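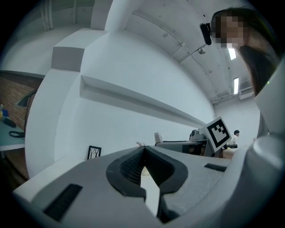 1/ Moving a small shop's stock list off paper

I run Skindell, a yarn and haberdashery shop. Until January the stock list was in two ring binders. It's now in a spreadsheet, and a few people asked how I did it, so I'm writing it down.

2/ We had 749 lines in the binders. I typed them in after closing, one shelf at a time, starting with buttons. Buttons were the worst. Some had a supplier code, some had only a colour name in my handwriting from years back.

3/ Columns I kept: our code, supplier, supplier code, colour, cost, price, quantity, shelf. I dropped "notes" after the first evening and put it back a week later.

4/ Dye lots need their own row. I had them all in one cell with commas between, and you can't sort that. The Lulenel sock wool alone went from one row to 7.

5/ Nuchit changed their codes last year and the old ones are still on the ball bands. I've put both in. If you stock them, search on the last part of the code, as that didn't change.

6/ Then the count. We shut early and did zips, thread and needles first. The binder said we had 3,333 metres of ribbon. We have nowhere near that. I think a roll was entered in the wrong column at some point and carried forward every year.

7/ I did look at proper stock software. Nurnura was the one I tried. Fine for people with a till that talks to it. Ours doesn't, and I didn't want to pay monthly for a list.

8/ Backups: one copy on the shop laptop, one on a memory stick at home. I copy it over at 6pm when I cash up.

9/ The binders are staying under the counter until the next full count. Still to do: knitting patterns, which were never written down at all.

We use cookies to improve your experience. Accept all | Manage settings

Last updated: February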